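Collecting Examples at Flestska: Your Questions

What exactly is an example?
One try at one small job, from start to finish. The arm goes for something in the bin, and we save the camera view along with every move it made. We keep the misses as well as the catches, and we love them both!

How many do you need?
More than you'd think. We set ourselves a goal of 2,000 back in June, and one good day gives us up to 309 (a slow day gives us a good deal less, and that's fine too).

Does it matter what goes in the bin?
Oh, very much. A system that has only met neat blocks gets terribly confused by anything soft, so we like a real mix – fuzzy things, ridged things, hard things with corners. Please do move them around between tries, and let some of them end up in a corner, where they are hardest to reach. 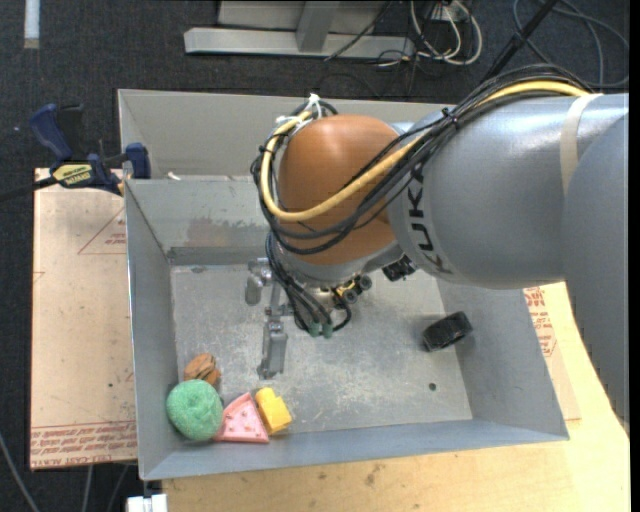 Corners are also where new helpers get impatient, and we do understand! Give the arm its full try before you step in, and stay behind the line until it has stopped.

Can I throw out a bad try?
Only if the recording itself failed. Otherwise label it as a miss and carry on to the next one.

Who gets to use the examples?
Our own team first, and then our friends at Gritarden, who get a fresh copy every 3 weeks.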